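Notebook – Sidora bench, back room
March 18, 2026
Present: me (Ignacio), Maribeth till lunch, Amirhossein on and off. Pacita remote.

Left over from last time: right wrist cable still too short. Ordered the longer one from Griffiths, not here yet. So no real hardware on the right side today. Left arm up and homed fine, second try. First try it faulted on J4 again – same code as in January, same fix (reseat the connector, curse, power cycle). Needs a proper strain relief. Maribeth has a printed clip design, she'll bring it.

Morning: left hand only.
– thumb tendon re-tensioned, 4 turns on the adjuster. Was slipping on the drum at full spread.
– after: full open to full close OK, no skipping. Ran it by hand off the pendant, then from the script.
– thumb still lazy coming back from wide open. Friction in the outer sheath I think. Did NOT lube it, Amirhossein says the dry lube we have eats the liner. Ask Felicidad which one she used on hers.
– tried the new fingertip pads. Too sticky on plates, too slick on anything glazed?? Makes no sense. Repeat with clean pads, these had sawdust on them.

Bench is a mess, somebody's cutting MDF on the other side of the partition and it gets into everything. Covered the hand with a bag over lunch. Do that every time from now on please.

Afternoon: gave up on hardware, went to sim on the Osano box.

Rebuilt the dish scene from Pacita's notes. Cup and rack this time, plates later. Table height was wrong in the old file, it still had the number from the Gerirberg table, which we gave away. Fixed in the scene file and in the base config, so if your arms suddenly float when you pull, that's me. Re-export.

Other things changed:
– collision mesh on the rack. The old one was a single convex blob so the fingers bounced off thin air half an inch from the wire. Now each wire is its own capsule. Slower but it behaves.
– finger contact stiffness down a notch. Fingers were jittering whenever they touched anything.
– friction on the cup, see table in the shared folder. Guesswork, need to weigh the actual cup and do a tilt test.
– seed is 2730 for everything from today. Please keep it if you want to compare.

The task as Pacita wrote it: right hand takes the cup, left hand steadies the rack, cup goes in the rack. Left hand is meant to get there early and wait. I had it waiting at the rack with the thumb out wide, fingers reaching in low by the base, and right hand coming down on the cup from the top.

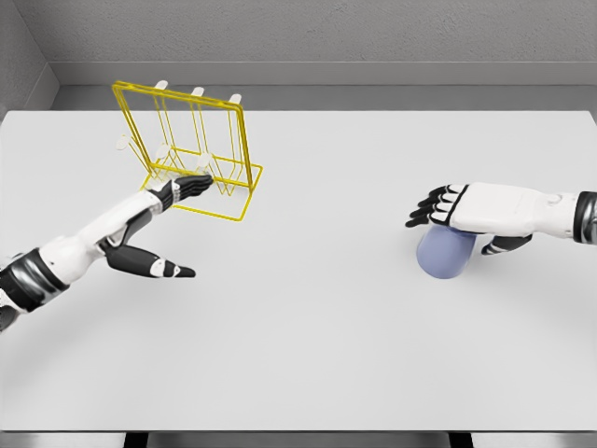 Top grasp is my choice, Maribeth wanted it from the side. Her argument: with the palm over the rim you have to regrip before it can go into the rack upside down. Fair. My argument: side approach drags the knuckles along the table with this wrist, and on the real arm that means scraped shells again. Settled on trying both. 6 runs each, tomorrow, same seed, log everything.

Also the reach. It's a long way across from the cup to the rack and I don't trust the right elbow near the end of that move. Could start the cup closer in but that's cheating a bit, the real counter wont be arranged for us. Leave it where it is, look at the joint limits first. If it's really the elbow then we shift the base, not the cup.

Left hand wait pose: I want the thumb lower confidence – i.e. don't let the planner close it untill the rack moves. Right now it closes on a timer, dumb. Amirhossein has a contact trigger half written, 2 hours of work he says.

Camera view in the sim is still not matched to the head camera on the real thing. Pacita is doing the calibration. Until then don't train anything on these renders, only use them to look at poses.

To do
– J4 strain relief (Maribeth)
– ask Felicidad about lube
– weigh cup, tilt test (me)
– top vs side runs (me + Maribeth)
– contact trigger (Amirhossein)
– chase Griffiths about the cable, I'll call in the morning
– new dust bags for the shop vac, we're out

Power off at the wall, left arm parked, bag on the hand. Key is back on the hook.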